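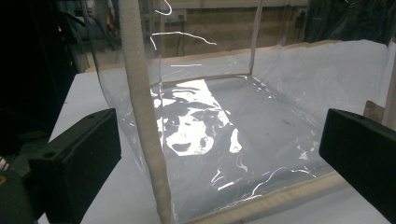 The clear bag with the beige edges, between the two black fingers.

I have been meaning to write up our Saturday at the Deder open day all week, and the laundry kept winning, so please forgive me if some of it has gone fuzzy. Deder is in the old Bridach building, the long one behind the bus depot, and I must have driven past it 200 times without wondering what went on in there. Robots, as it happens! Quite a lot of robots.

We got there a little after ten and there was already a line for the coffee (free, and pretty good). They took us around in groups of 16, which meant a wait, but our guide was so cheerful that I didn't mind a bit. She told us the company started out making parts for the Trovus packing line and sort of wandered into grippers from there.

The table I liked best was the one with the bag. I sew a little, as some of you know, and I've fought with clear vinyl more than once, so I went right up close. You can see straight through the walls, and there's more clear film all crumpled up in the bottom, throwing the light back every which way. Our guide said that kind of thing is miserable for a machine, that shiny and see-through are about the worst two words you can say to the people upstairs. The thick beige edging gives you something to look at, at least, and I kept using it to work out where the sides were. I asked if I could have a yard of it. She laughed, but she did write down the supplier for me, a place called Grgić, and I've already sent them an email.

After that came a short talk with slides, some 24 minutes by my watch, and I followed maybe half. A gentleman in front of me, 76 and proud of it, asked when one of these would fold his fitted sheets, and the whole room clapped.

They're planning another open day in December, and I'd like to go back with my sister if she can get the time off. Parking is on the depot side, by the way, and the front door sticks, so give it a good push.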